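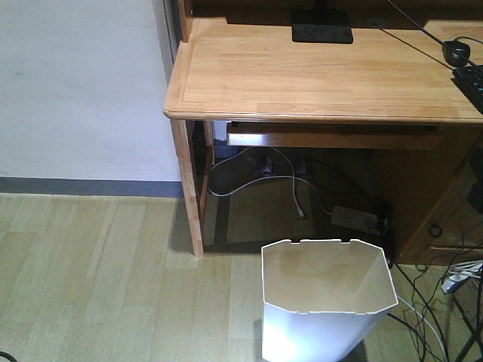 Laine Grīnberga replied to my last post asking whether the robot at Kakholm has cost anyone a job. Fair question, and it needs more room than a reply, so I'm starting a new thread.

No job so far. What it has cost is hours. The evening cleaning used to be two people on every floor. Now the robot does the open floor on its own and one person does the desks, the kitchen and the bins. The other person moved to the Zwahlen building, same pay, longer bus ride. She didn't ask to move.

I work in facilities, so I see the cleaning side and the office side. I don't set the budget.

The part that surprised me is how much of the work is under the desks. The machine wants a clear floor. Power strips, loose cables, a wastebasket standing next to the cables – all of that is a stop or a detour for it.

A person with a mop lifts a cord, wipes, and puts it back down. It takes a second and never got written down anywhere. When we wrote the task list for the robot it wasn't on the list, so it wasn't in the plan either.

So now somebody has to get the cords off the floor before the run. In the first week that was the cleaner. She was on her knees under desks for most of her shift and she told us so. She was right to.

We changed it. Each desk is now supposed to be cleared by the person who sits there, before going home. Strip up on the hook, basket on the desk, chair in.

Office staff did not love this. Gebhard Hubmann in accounts wrote back that he was hired to close the books and now he also gets the floor ready for a vacuum. I don't have a great answer to that. He does it, though.

Compliance is mixed. On 5 the desks are mostly ready. On 6 they mostly aren't, and the robot skips whatever it can't get into. Then the cleaner does those by hand the next evening, and the report still says the floor was covered.

About the report, for those who asked. It comes out of Climo, the scheduling software. It counts a room as done if the robot went in and came out again. It says nothing about the space under a desk. I've asked for that to be changed.

What got better: the corridors. They are cleaner than they were, and the noise is gone by the time the early shift comes in. The cleaner who stayed says her shoulders hurt less without the big machine to push. I want that on the record too.

What got worse: she works alone now. The two of them used to talk the whole evening. We put in a check-in call halfway through the shift, but a call from the front desk isn't company.

Next step is cable trays under the desks, so that nobody has to hang anything up at night. Flurnus sent a quote on September 10, 2018 and it's with purchasing now. The trays should have been in the original budget, before the robot.

Laine, you also asked if I'd do it again. Yes, with the trays first, and with the cleaners in the room when the list gets written. I'll post again when purchasing answers.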